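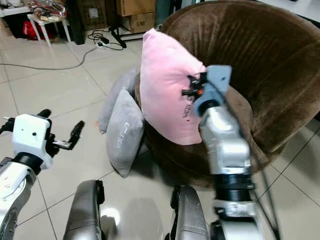
Cushions and the big chairs – a few things before the summer break

Quick one this time, lots to get through and I'm typing this with the kettle on.

The lounge at Nollport is nearly there. Floor's been mopped, curtains are back up, the side lamp has a new bulb at last. What still goes wrong is the seating. People get up, the cushions go everywhere, and by teatime the room looks like a jumble sale. So, a short guide to how we'd like it left. Not a telling off! Well, a small one.

The round brown velvet chair. Everybody's favourite, and the one that takes the most punishment. Cushions live in the seat, up against the back, corners tucked in. Pink one in the middle, greys behind it or to the side, we're not fussy which. Please don't leave them propped against the outside of the chair or down by the floor. The tiles get a lot of grit from the garden door and grey plush picks up every bit of it. I spent most of an evening in February with a roll of sticky tape, never again.

If a cushion has writing on it, turn it so the writing reads the right way up. Small thing, looks much better. Mutua Lema says nobody notices. Mutua, I notice.

Plumping. Hold by two opposite corners, give it a shake, then a pat on each side. Don't karate chop the top, it makes the filling bunch up in the corners and then you have a flat middle and two ears. The pink cover creases if you so much as look at it, so smooth it down with the flat of your hand after. No iron please.

Velvet. This is the bit I get asked about. Crushed velvet is meant to look uneven, light here and dark there, so you don't need to brush it all one way. Soft brush once a week, dry, starting at the top of the back and working down into the seat. Crumbs collect in the hollow – get the little nozzle on the vacuum and go gently along the ribs. Spills, dab with a clean white cloth. Dab, not rub. If it's tea with milk in, come and find me straight away or leave a note on the board, don't wait until morning. We did try the Hindent spray on the old footstool and I wasn't keen on the smell, so that's gone in the cupboard for now. Ask before using it on anything.

Washing covers. Pink one comes off, zip at the bottom, cool wash inside out and dry it flat. The greys are not to go in the machine untill I've checked the labels, one seems to have been snipped off. Wipe over with a damp cloth for now.

Moving the chair. Two people, always. It's awkward more than heavy, there's nothing to get hold of on a round back and it will scuff the wall if you swing it. Lift, don't drag. We have felt pads for underneath, in the drawer with the batteries. They need changing now and then, so if you hear a scrape please say.

Other bits

New covers. Had a price from Sorrentino for a spare set for the whole lounge, 661 all in, which made me sit down. Arnotano came back cheaper but only in a mustard I can't live with. If anyone sews and fancies a project, we've got some 59 left in the furnishings pot and I'm told that buys a decent bit of fabric. Pale pink or grey to match, nothing with a fringe.

Lost property. Two reading glasses cases, both empty, were down the side of the sofa. Also a teaspoon. They're in the blue bowl by the door, well the cases are, the spoon's gone back to the kitchen.

Rug. Still at the cleaners. I'll ring again.

The cushion rota goes up on 31st July. It's five minutes at the end of the day, no more, and you can swap amongst yourselves as long as you cross your name out and write the new one in so I can read it. Pencil's on the string. If the string has gone again, there's another pencil in the batttery drawer with the felt pads.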